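Section 4. Packing the raft before launch

4.1 Lay out the gear at base the evening before. Check it against the trip list on the Zundilix tablet. Everything on the list goes in a dry bag, a mesh bag or the cooler.

4.2 Roll each dry bag closure at least three turns, press out the air and clip the buckle.

4.3 Put heavy bags low and in the center of the raft. The total load, with crew, must not exceed 3,000 pounds.

Caution: Do not tie bags to the perimeter line. Guests need it to hold on to.

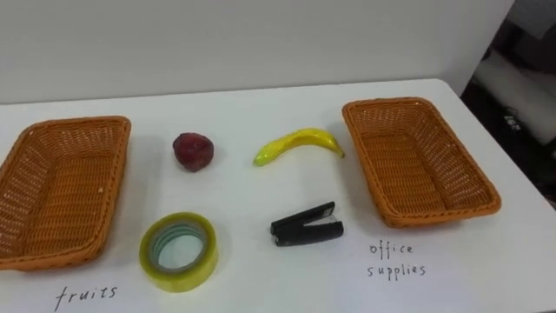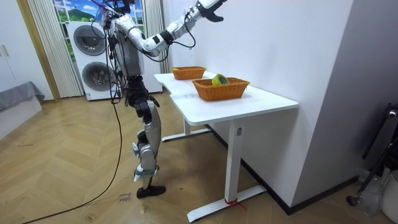
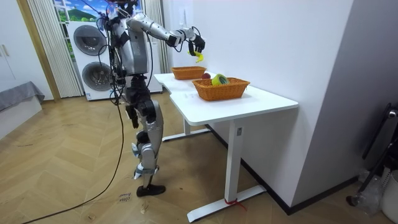

4.4 Small items are packed last. Sort first-aid supplies, repair parts and snacks into separate containers on a table before anything goes into a bag. Shallow trays work best, such as the orange-tan woven basket on the white tabletop in the first picture, as you can check the contents without lifting anything out. Label the bag for each tray with the raft number.

4.5 Clip the repair bag to the stern frame. It must hold six patches, one tube of glue and the pump adapter.

4.6 Run the cam straps over the load and pull them tight by hand. Tuck in the loose ends.

Note: Straps loosen once the raft is on the water. Check them again at the Pladcombe eddy.

4.7 Enter the finished load in the trip log and have the lead guide initial it. For the Prikadlow run, which needs the overnight kit, call Rebecca Ferraro at extension 359 before loading.

Replacement straps and buckles are ordered through Assunta De Luca. Orders placed after September ship with the spring stock.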